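Lettering and Type, Week 5
Spacing: the white between the letters

Handout to go with the lecture. Bring tracing paper, a soft pencil and something with a straight edge.

Where we left off

Last time we drew a lowercase n and got an h, an m and a u out of it. Most of you had good letters by the end of the session and bad words. This is completely normal and it is the reason I love teaching this week. The letters were fine. The white between them was doing whatever it liked, and today we get to take charge of it.

A word we'll use a lot is counter. The counter is the white inside a letter: the bowl of the o, the arch of the n, the little closed room at the top of the e. There is also the white between letters, which has no pretty name, so we'll just call it the gap. Counter and gap belong together. If the gaps look much bigger than the counters, the word falls apart into separate letters. If they look much smaller, the letters stick together and you get dark clots. Somewhere in the middle the word settles down into an even gray and you stop noticing the letters at all.

Try this first: write "minimum" in the plainest hand you can manage. It's a wonderful word for practice, nearly all uprights. Squint at it. You should see something like a picket fence. Wherever a dark patch or a hole shows up in the fence, you have a spacing problem, and squinting will find it faster than any ruler.

Why equal distances look wrong

Measure the same distance between every pair of letters and you'll get an uneven word. It feels unfair! The eye takes in area, the whole pool of white from the baseline up, and it pays very little attention to the shortest line across.

Two straight stems facing each other (as in "il" or the middle of "nn") hold a tall, narrow rectangle of white between them. That is the simplest gap there is, and we use it as our reference. Put a straight next to a round, as in "no", and the curve falls away at the top and bottom, so extra white creeps into the corners. You have to move the letters closer to make up for it. Two rounds, "oo", bring in extra white from both sides and want to be closer still.

So the basic order, widest to tightest when you measure at the nearest point:

straight to straight
straight to round
round to round

Diagonals and open letters (v, w, y, k, c, r, t) are awkward guests and we handle them after the break. Don't try to learn a table of distances. Get the reference gap right, then adjust everything else until it has the same amount of white in it.

It helps to practice on things that aren't letters. Any two dark uprights with pale ground showing between them will do -- fence posts, book spines, chair legs against a wall. Ask yourself whether the white looks like a shape of its own or just leftover background. When it turns into a shape, you're seeing the way a letterer sees.
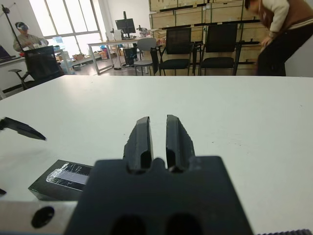 A student in the evening group objected that all of this sounded like taste, and asked why she should trust a squint over a measurement when the software would give her the number to a thousandth of an em. It's a fair question and I was glad of it. My answer is that the number tells you where you put the letter, and the squint tells you whether it worked. You need both. Once your eye has picked a distance, write the number down, because you'll want to use the same one again for every other pair that behaves the same way. Taste comes into it when you decide how tight or loose the whole thing should be. Evenness is much less a matter of taste. Pin a badly spaced word on the wall and a room full of beginners will point to the same hole.

Sidebearings

Everything so far applies to a hand-drawn word, where you see all the neighbors at once. A typeface is harder and more fun. You don't know who is going to sit next to whom, so each letter has to carry its own bit of white on the left and right. Those are the sidebearings. When two letters meet, the right sidebearing of the first and the left sidebearing of the second add up to the gap.

The working method, which we'll do together on screen:

Start with the lowercase n. Set a string of them, nnnnn, and change the sidebearings until the gaps and the counters look at peace with each other. In a text face the gap usually ends up a little narrower than the counter. The right side of the n often gets slightly less than the left, as the shoulder rounds off a corner there.

Next, the o. Set nnonn and then noon. Both sides of a symmetrical o get the same value, smaller than the straight side of the n. Go back and forth between n and o until you can't tell which one you changed last. Please take your time over this. If n and o are right, half the alphabet comes nearly free.

Then pass the values along. The left of the h, m, r, i and the stem side of b, k and p start from the left of the n. The round sides of b, p, d, q, c and e start from the o. I say "start from" on purpose: check each one between n's and between o's before you move on.

Leave a, s, g, z, f, t and the diagonals until the end, and do them entirely by eye.

Capitals work the same way with H and O in place of n and o. They want more room than lowercase, especially when a whole word is set in them.

Kerning comes last

Kerning is the correction you make to one particular pair, after the sidebearings are as good as you can get them. AV, To, Ty, and a capital followed by a period are the usual suspects. If you find yourself kerning every pair that has an r in it, stop. The r is wrong. Fix the letter and delete the kerns.

I keep coming back to Cestent here because we have the source files in the lab and you can poke around in them. An early version had 2,427 kerning pairs. I opened it expecting to be impressed, and a great many of them turned out to be patching the same thing, a lowercase t whose right side was too generous. When you correct the t, whole columns of the table can go. Have a look at that file next to the current one. It's the best argument for careful sidebearings I know, and it's quite a pleasure to delete that much stuff in one go.

Compare it with Guster, the wide display face on our reading list. It's meant to be big, so its sidebearings are tight, and it looks terrific across a poster. Set a paragraph of it at caption size and the letters start bumping into each other. Nothing is wrong with the drawing. Small type needs looser spacing, large type can take tighter, and a face tuned for one will need tracking help at the other.

Size, distance and a walk around Drimham

Signs deserve a note of their own. A sign may be physically huge, but from across the street it is as small to your eye as a line in a book, so it usually wants the generous spacing of small type. White letters on a dark ground seem to swell a bit, and if they are lit from behind they swell even more. Open them up.

The best place for this is the stretch of old shop fronts in Drimham, between the bridge and the bus stop. Start with the Baláž bakery, on the corner. Those capitals were painted by hand and the space between the L and the second A is lovely: the A has been tucked in over the foot of the L, and then everything else in the word has been eased out so the pair doesn't look pinched. Stand close, then cross the street and look again. The accent on the final Z also changes the balance of the line, and the painter gave it some air above. I could look at it all afternoon, and once did.

A few doors along there is a row of plastic letters, evenly mounted, with a template by the look of it. Every gap measures the same. See how long it takes you to find the hole.

Common trouble

Checking only at one size. Zoom to 300 percent to place a point, by all means, but judge the spacing at the size people will read it, and print it out.

Testing with one favorite word. You'll end up with one well-spaced word. Use long, dull text in more than one language, with plenty of double letters.

Forgetting the word space. A good first guess is the width of a lowercase i with its sidebearings included. Too wide and the page fills with white rivers, too narrow and the words run together.

Fixing late at night. Tired eyes forgive everything. Turn the print upside down, or look at it in a mirror, and the meaning drops away so you can see the shapes again.

For next time

Space the word "minimum" and then "hollow" on tracing paper, one letter to a slip so you can slide them around. Tape them down when you're happy. Leave them overnight, look again with fresh eyes, and mark in pencil anything you'd move. Don't redo it -- bring the version with the pencil marks, they're what I want to talk about.

Also bring 2 photos of signs you passed on your own way here, one that you think is well spaced and one that bothers you. Phone pictures are fine. We'll put them all up on the wall and squint.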